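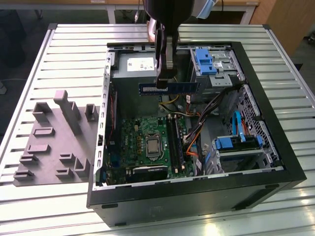 Zitdale workshop extends life of office computers

The Zitdale repair workshop has returned 181 desktop computers to use since it opened, its organisers reported on 2 September 2023. The machines, donated by local offices, are opened, cleaned and fitted with replacement memory where required.

Lungile Joubert, who manages the workshop, said that most towers needed only modest attention. “Memory is the part we replace most often – it is inexpensive and quick to fit,” she said.

Refurbished computers are offered to schools and libraries in the district. Six further benches will open in October, when the workshop will also begin to accept laptops. Offices wishing to donate equipment should remove all personal data beforehand.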